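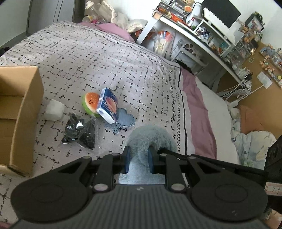 *A hand-held gripper holds a light blue plush toy between its two blue finger pads. Photo: Lirkden*

**Lirkden brings robot picking to the Candmont returns centre, with packers as teachers**

CANDMONT, December — Lirkden, the returns handler for toy and gift shops, will start robot picking at its Candmont centre after the New Year. The system is called Gudeta and was developed together with the engineering firm Kultungate. It will take over the first sorting of returned goods on two of the five lines.

Soft toys are difficult for a machine. They bend, they have long fur, and no two lie in the same way on the belt. For this reason Gudeta learns from people. During the autumn, 26 employees of the centre worked with hand-held grippers and recorded 2,667 picks of toys, small boxes and bags. A part of this work was made on the shop floor and a part in ordinary rooms at home, where things lie close together on beds and desks. The hours at home were paid as normal working time.

The employees who made the recordings know the goods well, and this was a help to the engineers. Several packers asked that the robot should hold a plush toy by the body and never by the ear or tail, and this is now a fixed rule in the system.

From January, the workers on the two lines will move from lifting and sorting to checking, repair and repacking. The robot takes goods out of the cartons and places them in trays. A person decides if an item can be sold again. Each employee concerned receives 40 hours of training, and the present wage level is kept. There will be no dismissals in connection with the change.

One question is still open — the night shift. Lirkden and the staff representatives will discuss in spring whether the robot lines should run after 10 p.m.

**About Lirkden**

Lirkden receives, checks and repacks returned goods for 700 shops. The Candmont centre is its largest site.

**Press contact**

Lirkden press office, Candmont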